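The Kellbridge Bus

Rain again. Lihua Ren stood under what was left of the shelter roof and checked the board. 7 to Kellbridge, delayed. The 2 not running at all. She had the envelope inside her coat, flat against her ribs, and every few minutes she pressed a hand there to feel the corner of it.

Her uncle's handwriting. She'd know it anywhere, the way he crossed a t like he was mad at it.

Come before they close the house, it said. Bring the key. Don't call.

So she hadn't called.

The bus came with its lights off inside. Two people on it, both asleep. She paid in coins and sat behind the driver where the heater was, and her shoes began to steam, and she thought about the last time. February. Snow up to the porch rail. Her uncle in the doorway in his undershirt yelling that the road was fine, the road was perfectly fine, drive it like you mean it.

She'd gone into the ditch at the Huttunen place. Old Mrs. Huttunen had walked out with a shovel and hadn't said one word the whole time she was digging.

"Plumero," the driver called. No one got off. The doors opened anyway and let the wet in.

She took out the envelope. Read it again. There was the other page too, the one she'd skipped because it was only numbers. 1125, then underneath it 3236, then a line drawn hard enough to tear the paper. A sum? A phone number cut in half? He used to hide money and forget where. He used to hide everything. Spoons. The dog's leash. Once a whole ham.

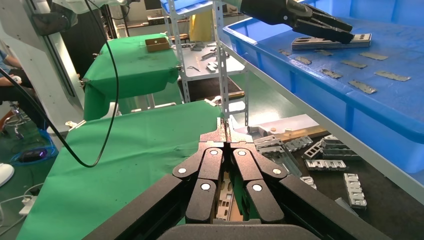
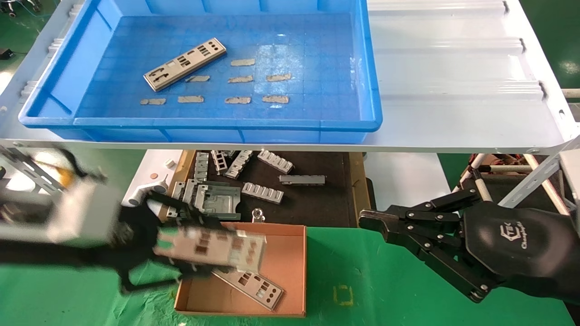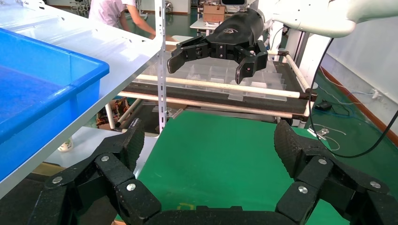

Kellbridge was dark when she got down. The bakery gone, the bank gone, the little Nistine office with its green awning still there but papered over from inside. She walked fast. Up the hill, left at the church, her bag banging on her hip. A dog started up somewhere and quit.

The house had a light on.

She stopped at the gate. He'd been in the hospital since the fall, that's what her mother said, he wasn't comming out of there, so who — but the kitchen curtain moved and there he was. Thinner. Same undershirt, it looked like.

"You brought the key?"

"You're supposed to be in bed."

"I was in bed. I didn't like it." He held the door with his foot. "Key."

She gave it to him. It was small and brass, the kind for a suitcase, and she'd carried it since she was twelve without once asking what it opened. He went straight past her to the stairs. Sat on the third one, got his breath, pulled up the carpet on the fourth. A little door in the riser. She had run up and down those stairs her whole childhood.

"Read me the numbers," he said.

"The first one or the second?"

"The first is the hymn. Read me the second."

"Three two three six."

He nodded like she'd said something kind. Turned the key, then a dial she couldn't see, his arm in the hole up to the elbow and his cheek against the wall. Something clicked. He grinned, and for a second he was the man in the doorway with the snow behind him.

"Your mother's going to have a fit," he said.

"What is it?"

"Hold the flashlight. Not there. There."

She held it. Her hand was shaking so the light shook to. Out came a cookie tin with the paint worn off the lid, and a bundle of letters tied with a bootlace, and none of them were in his writing. She knew the name on the top one. She had seen it on a shovel, burned into the handle, the winter she went in the ditch.

"Oh," she said.

"Forty years," her uncle said. "Get your coat back on. I want to go over there before I loose my nerve."

She hadn't taken it off. She got him his boots.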